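## 4. Giving every item a location in Dewan

Before you begin this section, the items must already be entered in the Dewan catalogue (section 3) and the Jesum label printer must print a clean test label. If the test label is pale or crooked, please return to section 2.6 first.

In Dewan, a location has three parts: the site, the unit and the level. The site is a word, the unit is a letter, and the level is a number. So SEVSIDE-C-2 means the second level of unit C at Sevside. Levels are counted from the top down.

**Note:** In the old version the levels were counted from the floor up. If your site used the old version before April, do not mix the two. Print all the labels again.

### 4.1 Create the units

1. Sign in with your site account, not with your personal account.
2. Open **Places**, then **Units**, then press **Add**.
3. Choose a letter. Do not use I or O, they are easily read as one and zero.
4. Enter the number of levels. Include the top level also when you keep nothing on it.
5. For a unit on wheels, tick **Movable**. Dewan will then ask you to confirm its room at every stock check.
6. Press **Save** and wait for the green line. On a slow connection it can take up to 59 seconds.
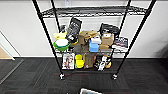

If the green line does not come, do not press **Save** again. Go back to **Units** and look if the letter is already in the list. Pressing two times makes two units with the same letter, and only Nelthorpe office can join them together again.

### 4.2 Print and fix the labels

1. Open the unit and press **Print labels**. One label is printed for each level.
2. Fold the label over the front edge of the level and press the two ends together.
3. Keep the code to the left side, so that people find it always in the same place.
4. Scan each label one time. The screen must show the same code as the paper.

**Caution:** On wire or mesh levels do not stick the label flat. It has too little surface to hold and the corners lift after some weeks. Use the folded type or a plastic clip.

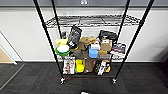 A label that will not scan is usually creased - print it again, do not try to flatten it. The printer settings for small labels are in the annex.

### 4.3 Put the items in their locations

1. Choose **Assign** and scan the level label first.
2. Scan each item that belongs on that level. A short sound means it is accepted.
3. For books without a barcode, type the first four letters of the title and choose from the list.
4. For bags and other soft things, tie the label to the handle.
5. Press **Close level** before you go to the next one. If you forget it, the next items will be saved to the wrong level.

Work with one level at a time. The Sevside list has 2,191 items and was done in this way, in short sessions.
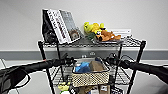 Obaidul Debnath asks if one title may have two locations when there are two copies. Yes, it may. Each copy must have its own item number, and the location belongs to the copy. The title page in Dewan will show both.

### 4.4 The fixed scanner point

A hand scanner is enough for most sites. If your list is near the limit of 3,000 items, a fixed scanner point saves time.

1. Choose a place where the power cable and the network cable both reach without crossing a walkway.
2. Write down which outlet you use, and add it in **Places**, **Equipment**.
3. Connect the network cable first and then the power.
4. Wait until the light stops blinking - only then open **Equipment** and press **Find**.

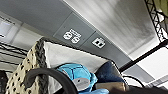 *Fig. 4: Two white outlet plates on a grey strip.*

**Caution:** Do not run the scanner from an extension lead that also feeds a heater or a kettle.

If **Find** shows no scanner, check that the tablet and the scanner are on the same network. For other faults write to Pranab Akanda at the Nelthorpe office, and give the site name and the unit letter in the message.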